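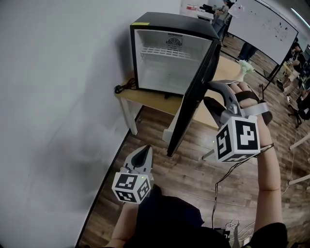 Mini fridge, door open. One wire shelf, vent grille at back.

March 3, 2026
Ovitrap survey, egg counts and larval rearing, block 2

Collected all 40 traps from the Tikkanen sites. Two had been knocked over and one had dried out; logged as missing, not as zero. Paddles wrapped in damp paper towel and bagged singly with the site label inside the bag. Last time the labels went on the outside and three rubbed off.

Egg counts done under the stereo scope at 20x, both faces of each paddle. Eetu Saarinen recounted every fifth paddle. We agreed within two eggs on all but one. That one (site 17) was a dense patch near the waterline, some 200 eggs, many overlapping. Took the mean and flagged it.

Positive traps: 21. February round had fewer, but the traps were out two days less and the nights were cooler, so I would not compare the two directly until the degree-day correction is in. Positives are bunched along the drainage channel and behind the tire yard. The school side is still low.

Rearing: hatched a subset in deoxygenated water, 100 larvae per tray, no more. At higher density the last batch came out uneven and the late instars were hard to sort. Food is the usual ground fish flake, one pinch per tray per day, skipped if there is film on the surface. Species ID at fourth instar on comb scales and siphon. Anything ambiguous goes through to adult.

Storage: adults for virus testing go in the deep freezer within an hour of knockdown. The small fridges are for paddles and buffer only, and do not hold temperature well enough for anything we want RNA from. Keep pools to one site and one sex. Tubes get site, date and pool number in pencil on the paper insert as well as marker on the cap.

Data entry: counts are in Curora under the block 2 tab. The Gorik export still swaps day and month if the machine is on European settings. Check the first row before uploading. I fixed the February file by hand and left a note in the header.

Open items
- Site 31: trap moved by the householder to full sun. Ask about putting it back under the steps.
- Extraction kit from Futura is short one bottle of wash buffer. Emailed them, no answer yet.
- Eetu to redo the scope calibration before the next count.
- Decide whether to keep hay infusion or go to plain tap water. Infusion draws more eggs but also a lot of Culex, and sorting takes half a day.
- Degree-day correction for both rounds, then the map.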